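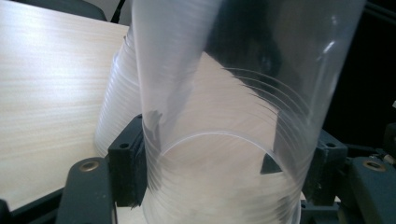 Indale College
Department of Hospitality and Food Service Management
Purchasing and Stock Control
Unit 4: Disposable Goods and Par Levels

Course handout. Instructor: Domenica Tanner

4.1 Scope of the unit

Unit 3 dealt with perishable stock, where the date on the package largely decides when an item must be used. Disposable goods follow a different pattern. Cups, lids, napkins, carry-out boxes and straws seldom spoil, and managers therefore tend to buy them in large amounts and count them rarely. The cost of this habit appears in three places: storage space, money tied up in stock, and unrecorded use by staff.

Students should read Chapter 6 of the course text before the first session on this unit. The section on linen rental may be omitted.

4.2 Terms

Sleeve. The inner wrapped unit in which cups are packed by the maker. The number of cups in a sleeve varies with cup size and supplier and must be checked on the carton label.

Case. The outer carton, holding a stated number of sleeves. Most suppliers quote prices by the case.

Par level. The quantity that should be on hand immediately after a delivery has been put away.

Lead time. The number of days between placing an order and receiving it.

Safety stock. The quantity held against late delivery or unusual demand. It is part of the par level and is not added a second time when the order is written.

4.3 Calculating the par level

The par level for a disposable item is found as follows:

Par level = (average daily use x days between deliveries) + safety stock

Worked case. The Berchtold campus café uses 243 cold cups on an average day. Deliveries arrive every ten days. The manager holds a safety stock of 260 cups.

243 x 10 = 2,430
2,430 + 260 = 2690

The par level is 2690 cups. If the supplier sells only full cases, the order is rounded up to the next full case, and the extra cups are deducted from the following order.

Average daily use should be taken from issue records and not from sales records. Sales figures leave out cups given for water, cups used by staff, and cups thrown away because they were cracked or dropped. At Berchtold the gap between the two sets of records was widest in October, when the outdoor counter was open for student events.

4.4 Counting open stock

Full cases and full sleeves are counted as units. Open sleeves present more difficulty. Three methods are in common use:

(a) Count each cup. Exact, but slow.
(b) Measure the height of the nested stack and divide by the rise per cup. Remember to subtract the height of one whole cup first and to add that cup back at the end.
(c) Record every open sleeve as half full. Acceptable where few sleeves are open at once.

The method chosen matters less than its steady use. A site that changes methods between counts will report gains and losses that never took place. In this course, method (b) is used for all practical work. Tapered cups from different makers do not nest to the same depth – a rise figure taken from one product must not be applied to another.

4.5 Storage

Cases are kept off the floor on shelving, away from cleaning chemicals and from direct heat. Opened sleeves are folded closed between shifts. Cups are handled by the base or the outer wall. Older stock is moved forward when new stock arrives, as with food items, although the reason here is chiefly to keep cartons from becoming damp or crushed.

4.6 Choosing a supplier

Price per case is a poor basis for comparison when case sizes differ. Students should reduce every quotation to a price per hundred pieces, with freight included. Minimum order sizes, return terms and lid fit should be noted on the same sheet. Guest speaker Bevan Tuhiwai, formerly purchasing manager at Stakitura, will discuss supply contracts in the second session.

4.7 Assignment

The Erkport snack bar serves 16 hours a day and uses 40 cold cups in each hour of service. Deliveries arrive every six days, and the safety stock is set at one full day of use.

1. Find the average daily use and the par level.
2. State how the par level changes if deliveries move to every four days.
3. In one page, set out the case for and against the change, with attention to storage space and delivery charges.

Show all work. Written answers are due at the start of the first session on Unit 5.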